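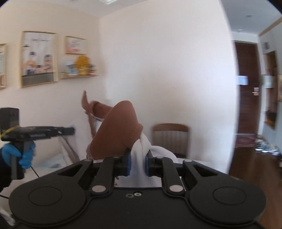 Usha Chacko wrote in to ask whether a tea towel counts as a napkin if it has only ever been used as one, and added that in her house the answer had changed at least twice. Her note went straight into the issue list, and it ended up changing how the whole item_name field works. In version 2 we keep whatever word the writer used, and the tidy category lives in a column of its own.

Lurier: written notes on household cloth

Lurier is a set of 1101 short texts in which people explain how they fold, wash, mend, store and name the cloth in their homes. Napkins, dish towels, pillowcases, scarves, curtain linings, the one good tablecloth. It's a text dataset, in English, and every note was written by the person who does the job. We love it! Some of the notes are four words long and some go on for a page and a half about starch.

The project started with a box of recipe cards in which every tenth card or so had nothing to do with food. One said only "blue ones in thirds, never halves." We wanted more of those, so we asked for them.

What's in the download

notes.csv - one row per note
writers.csv - one row per writer, with very little in it
words.csv - the household word list (see below, it's the best part)
CHANGES.txt - what moved between versions
LICENSE.txt

Fields in notes.csv

note_id: a short code, never reused.
writer_id: links to writers.csv.
text: the note, as written. Spelling is left alone. Line breaks are kept as a slash with a space on either side.
item_name: the writer's own word for the thing.
item_group: our word for the thing, picked from a fixed list. Blank if we couldn't agree.
task: fold, wash, dry, iron, mend, store, name or other. A note may have more than one, split by semicolons.
source: card, letter, email or form.
year_guess: only filled in for cards and letters, and only to the decade. Please treat it as a guess.

Files are UTF-8 with a header row. If you open them in a spreadsheet program, import note_id as text or it will eat the leading zeros.

How the notes were gathered

Nearly 180 people sent something. The form asked one question: "Pick a piece of cloth in your home and tell a houseguest what to do with it." That was the whole prompt, and it worked far better than the long form we tried first, with its boxes for fiber and weave. People left the boxes empty and then wrote wonderful things in the margin.

Cards and letters were typed up by one person and checked against the paper by another. Where the handwriting beat us, the text has [unclear] in square brackets. Where a writer crossed something out but it can still be read, we typed the crossed-out words inside curly braces. Do look at those. You get to watch somebody decide between "roll" and "fold loosely," and the second thought is often the more careful one.

The Fernandes cards

A large batch came from one family, and it deserves its own section because it will skew your counts if you aren't careful. The Fernandes cards cover three generations of the same linen closet. The instructions for the guest sheets are copied from card to card with small changes: a bay leaf in the drawer shows up on the second card and stays, then the ironing step shrinks from "both sides, damp" to "if you must." All 47 of these cards carry the prefix F in note_id, so they're easy to pull out. If you're studying how instructions drift over time, start there. If you're training or testing anything on the full set, keep them all on one side of your split.

The word list

words.csv has every household name for an item that turned up in the notes, along with the group we put it in and the note it came from. "Hand rag," "company towel," "the scratchy," "Sunday square." Several names are used by only one household, and a few mean opposite things in different homes: a "good cloth" is the one kept for guests in most notes, but in others it's the worn, soft one that finally dries glasses without leaving lint.

Please don't merge these. We did it once, in an early build, and lost the very thing that makes the list fun to read.

Things Lurier is good for

Working on how people write instructions for someone standing in their kitchen. Looking at steps that get skipped (almost no one says to shake a napkin out before folding it, yet plenty of notes only make sense if you did). Teaching a class on tagging, with texts short enough to get through in an afternoon. It's also been used for a sewing circle's quiz night, and we heard that went very well.

Things it won't do

It won't tell you the right way to wash anything. Some of the advice is plain wrong, and a couple of the stain notes call for mixing cleaning products that should never share a bucket. Those rows have the word "unsafe" at the front of the text field, in capitals. Leave the marker in if you pass the data along.

It isn't a fair sample of homes, either. Writers skew toward people who care a lot about cloth, which is why they wrote. Fitted sheets are badly covered. We suspect everyone just balls them up.

Privacy

Names of family members in the notes were swapped for a role, like "my aunt" or "his brother." Street names and phone numbers were removed. Writers could ask to be credited by name in CHANGES.txt, and some did. Anyone can ask for a note to be taken out, and it'll be gone in the next build.

Tools

Two small scripts come with the set. Prerer turns the slashes in the text field back into real line breaks and strips the curly braces if you ask it to. Osen makes a split by writer, so the same person never lands in both halves. Both run on plain Python with nothing to install. Osen puts the F cards in the training half by default; use the --hold-family option to flip that.

Known problems

The task tag "store" was used too freely in the first build and is still a bit loose.
Four notes about shawls are filed under "blanket" and the taggers are still arguing.
Slashes that belonged to the writer, as in "wash/dry," have no spaces around them. Prerer knows this, but your own code may not.

Sending us more

Yes, please! New notes are read in September and go into the build after that. Write the way you'd talk to a guest, use your own word for the thing, and don't fix your spelling for us. If the note is on paper, tell us which words you can't read yourself, and we'll mark those [unclear] too.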